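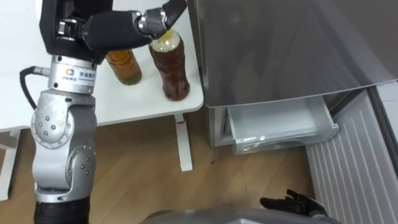 Roboterarm vor weißem Tisch mit zwei Kunststoffflaschen

Rahmenbeschaffung Tastaturen: Brekcombe oder Farstead?

it_beschaffung_nord schrieb:
Sehr geehrte Mitglieder, in unserem Haus steht der Austausch von 3.123 Tastaturen an. In der engeren Auswahl befinden sich die kabelgebundene Brekcombe und die Funktastatur von Farstead. Wir bitten um Mitteilung von Erfahrungen aus dem laufenden Betrieb.

Referat_Z4 schrieb:
Bei uns sind 1.924 Geräte von Brekcombe im Einsatz. Die Ausfallquote ist unauffällig. Zu beanstanden ist der Tastenaufdruck, der sich bei Vielschreibern nach vier Monaten abnutzt - vor allem bei E und N.

Arbeitsplatz_Sued schrieb:
Dem ist zu widersprechen. Der Aufdruck der aktuellen Baureihe wird gelasert. Von einer Funklösung ist hingegen abzuraten, der Batteriewechsel bindet erhebliche Kapazitäten der Anwenderbetreuung.

Referat_Z4 schrieb:
Unsere Geräte entstammen der aktuellen Baureihe. Die Reklamation liegt dem Lieferanten Gallagher seit Dezember vor.

helpdesk_leitung schrieb:
Die pauschale Ablehnung von Funktastaturen wird hier nicht geteilt. Farstead liefert auch eine Ausführung mit Akku und Ladebuchse. Vorab zu klären ist, ob die Verschlüsselung den Vorgaben Ihres Hauses genügt.

it_beschaffung_nord schrieb:
Verbindlichen Dank. Wir werden von beiden Modellen Testgeräte anfordern.

Kommentare (2)

Gast: Die Numerikblöcke bitte gesondert ausschreiben.
tastenfreund: Gilt das Abriebproblem auch für die Schweizer Belegung?

Kontakt | © Fachforum Corkberg | Nach oben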